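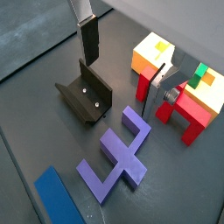
Colored blocks on a dark gray tabletop.

Thursday, January 13, 2022

I gave up my storage unit at Tukwood this week. I had rented it since September of the year before last, when I moved into the apartment on Pollanness Road and could not fit everything up three flights of stairs. The plan was to keep it for 60 days. The rent went up twice, and by the end it was $137 a month, more than I pay for heat.

Most of what was in there I had forgotten. There was a floor lamp with no shade, a box of tax papers, two winter coats, and five cartons marked "kitchen" that had mostly books in them. I also found the Tastari bread machine, which I used for one winter and then lost the paddle for. The paddle was in a coat pocket.

I sorted on the floor of the unit, with the door rolled up for light. It was cold and I didn't bring gloves. Things I wanted went straight to the car. Things I didn't want went to the thrift store on Van Damme, which takes furniture until 3 in the afternoon and small items any time they're open. They turned down the mattress and the lamp. The mattress cost me a trip to the county dump and a fee I had not planned on.

The books were the slow part. I kept one carton and gave away the rest, and I have already thought of a cookbook I should have held on to – the one with the bean soup. The library has a copy, so I'll borrow it.

Closing the account took longer than emptying the unit. You have to give written notice, sweep the floor, take your own lock off and stop at the office before you leave. I missed the office the first time and had to drive back the next morning.

The coats are at the cleaners now. The bread machine is on the counter and I need to buy yeast.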